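Pommes de garde : vos variétés et vos méthodes pour tenir jusqu'au printemps ?

Forum Verger et potager > Récolte et conservation

reinette_du_bas
Bonjour à tous et bonne année ! Je relance le sujet des pommes de garde, parce que cet hiver je suis sur un petit nuage.
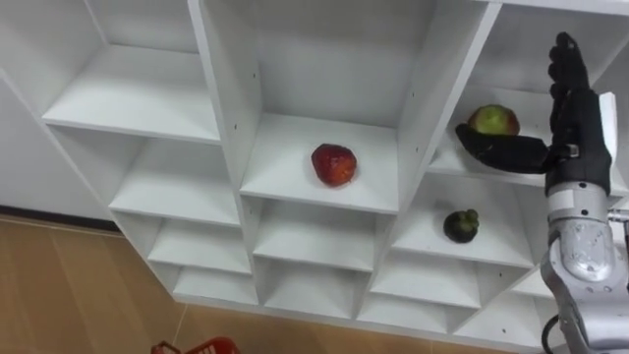
Donc, je reprends depuis le début : 112 kilos ramassés cet automne sur cinq arbres, dont un vieux pommier que j'ai sauvé à coups de taille de restauration. J'ai tout rangé à la cave, en une seule couche, pédoncule en l'air, sans laver. Les Reine des Reinettes sont parties les premières (normal, elles farinent vite), mais les Belle de Boskoop sont une merveille en ce moment — le sucre est monté, l'acidité est restée, on dirait un autre fruit qu'en octobre ! Et vous, qu'est-ce qui tient encore ? Je cherche une ou deux variétés à greffer en février pour prolonger la saison.

Minhas36
Belle récolte, bravo ! Chez moi la championne reste la Court Pendu Gris. Toute petite, toute plate, pas un succès de marché, mais en mars elle est encore croquante et elle a un goût de noisette incroyable. Autre avantage, elle fleurit tard et passe souvent à côté des gelées. Si tu greffes, prends du M106, elle n'est pas très vigoureuse.

pepin_tetu
Pas d'accord pour la cave. J'ai essayé trois hivers de suite, l'air y était trop sec et j'ai fini avec des pommes ridées comme des pruneaux. Maintenant je mets tout en sacs plastique percés, cinq kilos par sac, dans le garage. Zéro flétrissement.

reinette_du_bas
Ah, les sacs, j'ai testé aussi et j'ai eu de la pourriture en deux semaines. Il doit y avoir une question de variété. Tu mets quoi dedans ?

pepin_tetu
Surtout de la Golden et de la Melrose. Je trie tous les dimanches, enfin presque. Une pomme touchée, elle sort, et le sac est ouvert une journée.

nuanchan_k
Bonjour, Nuanchan Khamphan, du verger partagé de Buvmont. On a les deux écoles chez nous et les deux marchent ! Pour les peaux rugueuses (Reinette grise du Canada, Boskoop), il faut de l'humidité, sinon elles se rident. On pose des bassines d'eau par terre et on arrose le sol de terre battue quand il blanchit. Les peaux grasses comme la Melrose s'en moquent complètement. Et surtout, pas de pommes de terre à côté, elles germent à toute vitesse et les pommes prennent un goût de terre.

Minhas36
+1 pour les patates. J'ajoute les poires : chacun sa pièce si on peut.

bayu.l
Je débarque avec une question de débutant. J'ai planté un Feritz l'hiver dernier, acheté sur une foire aux plants, le vendeur jurait que ça se gardait jusqu'en mai. Quelqu'un connaît ? Je ne trouve rien dans mes bouquins.

pepin_tetu
Jamais entendu parler. Je me méfie des promesses de foire, il y a beaucoup de semis rebaptisés. Attends les premiers fruits avant d'en greffer partout.

nuanchan_k
Je suis moins sévère que toi, pepin_tetu, il existe plein de variétés très locales qui n'ont jamais été décrites nulle part. Bayu, garde l'étiquette et fais des photos du fruit coupé en deux dès que tu en as, avec le pédoncule et l'œil bien visibles. Les pomologues amateurs adorent ce genre d'énigme !

bayu.l
Merci ! Il a fait plus de 16 boutons au printemps, j'ai tout enlevé pour qu'il s'installe. J'étais malade de le faire.

reinette_du_bas
Tu as bien fait, ça paie après. Bon, je note Court Pendu Gris. Minhas36, tu aurais des greffons à échanger ? Je peux t'envoyer de la Boskoop, ou du bois de mon vieux pommier inconnu (pomme à cuire, énorme, elle fond en compote sans un gramme de sucre — un régal).

Minhas36
Avec plaisir, je prélève la semaine prochaine s'il ne gèle pas. Sable humide au pied du mur nord, et je te les poste début février. Je prends l'inconnue, évidemment !

pepin_tetu
Et moi je maintiens pour les sacs. Mais je veux bien un greffon de la compote aussi, s'il en reste.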